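Ticket 671: Label printer at packing bench drops off the network
Product: Provell desktop label printer
Site: Grargate, back room
Opened by: Shahla Jafarzadeh
Handled by: Jamshid Ghorbani
Status: Pending

Problem as reported
Printer goes offline partway through a batch. Jobs stay in the queue on the bench PC and the Sirnent shipping software says "device not found". Turning the printer off and on brings it back, and the stuck jobs then print twice. Has been going on since the router was replaced in April.

Log
9:10 Printed the network page. Address is set to automatic. Signal is fair. Firmware is one version behind.

9:25 Sent a batch of 50 labels from the bench PC. Stopped at label 31. Printer panel showed ready the whole time. No answer to ping from the PC.

9:40 Power cycled the printer. It came back with a different address. The PC port still pointed to the old one. Set the port by hand and the rest of the batch printed.

10:05 Checked the router. Address lease is set to 3 hours, old router was 24. Reserved an address for the printer and changed the PC port to match.

10:30 Second batch of 50 went through. Third batch stopped near the end, same address this time, so the lease is only part of it.

10:50 Turned off power saving for wireless on the printer (Network, Advanced, page 2). Updated firmware. Restarted the print spooler and cleared old jobs so nothing prints twice.

11:40 Ran 6 batches with no stops. Left the queue window open on the PC.

Still to do
Run a cable if it drops again. The nearest wall jack is behind the shelving and has not been tested. Khosravi has the patch panel list and I have asked for a copy.
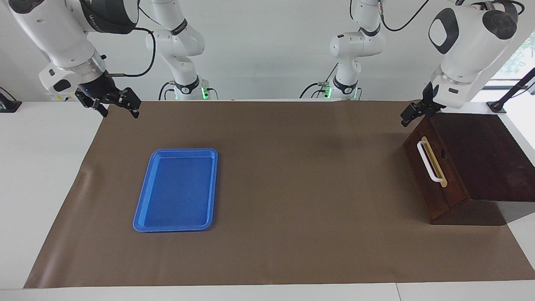 Shahla Jafarzadeh: It dropped once more after lunch, nearly at the end of a long batch. Address on the network page was still the reserved one, and the jobs did not print twice this time. Please go ahead with the cable. I can keep the bench free after 4.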